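How to Find a Clause in a Trade Agreement

Posted 2022-01-23

Trade agreements are long, and most people who open one want a single answer: what happens to my goods at the border. The steps below use the Flunddale-Pomare agreement, but most modern texts are laid out in much the same way.

Step 1. Get the right file

Download the signed text from the government's treaty page. Drafts stay online for years and the article numbers often shift between versions. Check that the title page says "as signed" and that the annexes are included. In the Flunddale text the annexes take up more space than the agreement itself.

Step 2. Read the table of contents and the definitions

Find the chapter on goods, then go to the definitions at the start of it. Words such as "originating" and "territory" have a set meaning there. The island of Tulham, for instance, is in the customs territory for goods but outside it for services.

Step 3. Look up your tariff code

Search the tariff annex by code, not by product name. If you search "machine parts" you will get pages of results. Start with the first 4 digits of the code and work down to the full line.
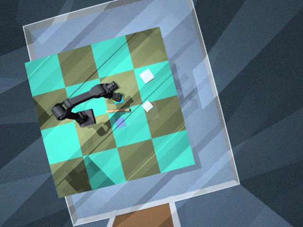
Brilport writes that the search box missed half the lines until the periods were typed in, so 8479.50 worked and 847950 did not. Try it both ways before deciding a product isn't listed.

Step 4. Check the staging column

Next to each line is a letter. It tells you how fast the duty comes down. Category A goes to zero on the first day. Category B drops in equal cuts over two years. Category X is left out of the deal and pays the normal rate. The key is on the first page of the annex.

Step 5. Check the rule of origin

A zero rate applies only if the goods count as made in one of the two parties. For many lines the limit is 40 percent foreign content by value. Other lines ask for a change of tariff heading instead. Write down the rule exactly as it is printed.
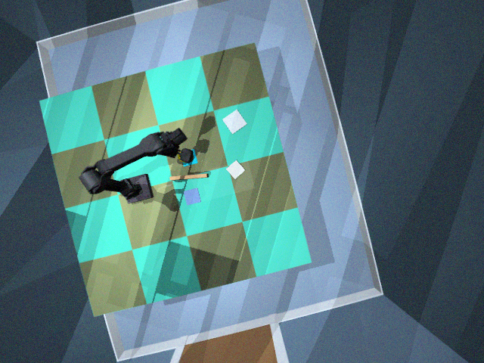

Simulated robot arm on a checkered board.

Step 6. Look for side letters

Side letters are short, signed separately and easy to miss. One attached to this agreement gives traders 24 months to use the old origin forms, counted from April. It isn't mentioned anywhere in the goods chapter.

Step 7. Note your source

Record the article, the annex page and the date you downloaded the file. If a customs office questions your claim, quote the article number first and the annex line second. Keep a copy of the file with your shipping papers.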